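Search this site Go

Catering and Front of House, Level 2
Week 5 handout: clearing a tray-service table

Morning all! I promised I'd write up what we talked about on Wednesday, and a few of you (you know who you are) were still copying off the whiteboard when the bell went, so I've put it all down. It's a bit longer than I meant it to be.

I started my working life in the dining hall at Drellham, 257 seats, and on a busy lunchtime we'd put out 600 trays. I loved it. What I learned there, mostly by getting it wrong, is that a tray table is a different animal from a plated table. With plates you stack and go. With trays you get paper, plastic, card, liquid and food all mixed up together, and half of it has wandered off the tray by the time you arrive.

What you're dealing with

Have a good look before you touch anything. I mean it, hands behind your back if you have to! Leftovers sort themselves into groups once you get your eye in:

- anything that could hold liquid: bottles, paper cups, clear cups, lidded sauce cups
- food still in its bag
- flat paper: tray liner, coupon flyers, slips
- little bits: packets, napkins, the things that get under your sleeve
- things that stay: the tray itself, coasters if your place uses them

Zoia Prokopenko asked whether a folded card counts as rubbish. Good question. Read it first. It could be a table card that belongs to the restaurant, and I've seen a whole set go in the bin in one evening.
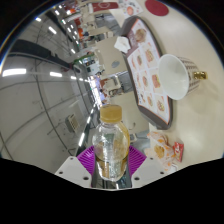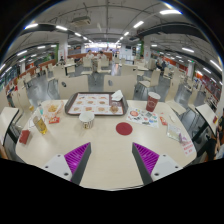
A clear bottle, white napkin and printed tray liner: find all of them in both pictures, then say which group each belongs to.

The order I'd like you to use

1. Ask, if there's anyone near. "Have you finished with this?" is plenty.

2. Liquids first. Take hold of a bottle round the middle and keep it upright. Check the cap is tight before it goes anywhere near your trolley. Cups you lift one at a time, open side up, and empty into the liquids bucket. Please don't nest a cup into another until you've looked inside both.

3. Bagged food next. Don't squeeze the air out (grease, everywhere, down your apron).

4. Pull the tray towards you and gather the small bits onto the liner. Sauce cups go in the middle, lid up. Then fold the liner in from the long sides and you've got a parcel.

5. Loose flyers and slips. If a slip has an order number on it, check with the counter.

6. Tray off, wipe the table from the far edge back to you, and do the rounded corners properly. Sebastian Sârbu's tables were lovely last week apart from the corners.

7. Chairs in.

For next week

Work in pairs, 2 to a table. Bring the blue cloth, leave the green one in your locker. Read the pages on waste sorting in the course folder, and write me 300 words on how you'd set out a trolley for a hall with long rows of tables. Sketches very welcome, mine are dreadful so I won't be judging!

If you're doing your placement at Furtună, ask them how they split paper and plastic, and go with their system while you're there.

Last updated: May

Contact the course office | Copyright Ukia Catering Courses | Back to top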